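7.3 Recovering from a grip fault (code 257)

Code 257 means the Sitside controller told a gripper to close and the fingers did not reach the expected position in time. The affected arm stops where it is. The other arm finishes its current move and then holds. Both arms stay powered, and either one can move as soon as the fault is cleared.

CAUTION: Do not reach into the table area while code 257 is showing. A held arm is not a safe arm. Press the stop button first, every time.

The usual causes are an item wedged between a finger and the wall of a container, a wrapper caught in the finger joint, or a cable pulled tight at the wrist.

To clear the fault:

1. Press the stop button and wait for the controller to report STOPPED.
2. Write down which arm faulted, left or right, and the step number on the screen. The step number is lost at restart.
3. Support the faulted arm under the forearm with one hand. The joints go slack when the brake is released, and the arm will drop onto the table if it is not held.
4. Hold the brake release and raise the gripper straight up until it is clear of the container rim. Do not pull sideways.
5. Let go of the brake release and check that the arm stays put before you take your hand away. 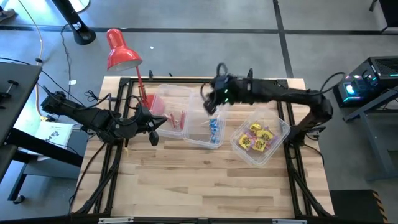
6. Remove anything caught in the fingers. Use the plastic pick from the tool kit. Metal tools scratch the finger pads, and a scratched pad will bring the fault back.
7. Follow the cable along the arm by hand. It should have some slack at every joint. If a clip has come off, refit it before going on.
8. Look at the containers. If one has been dragged out of place, put it back on its taught position. Replace any container with a cracked rim.
9. Step back from the table, reset the stop button and choose Home Both Arms. Homing runs at low speed and takes 22 seconds.
10. Run one test pick with each arm before you restart the job.

Note: If the arm drops when the brake release is let go in step 5, the brake has failed. Lower the arm to the table, switch off at the wall and tag the unit out of service.

If code 257 comes back within 100 picks, do not keep clearing it. Save the fault log and send it to Ese Sani at Itlow service with your notes from step 2.

Changed Fri 6 July: step 3 was added after an arm dropped during recovery at the Ranjbar site. Discard older printed copies of this section.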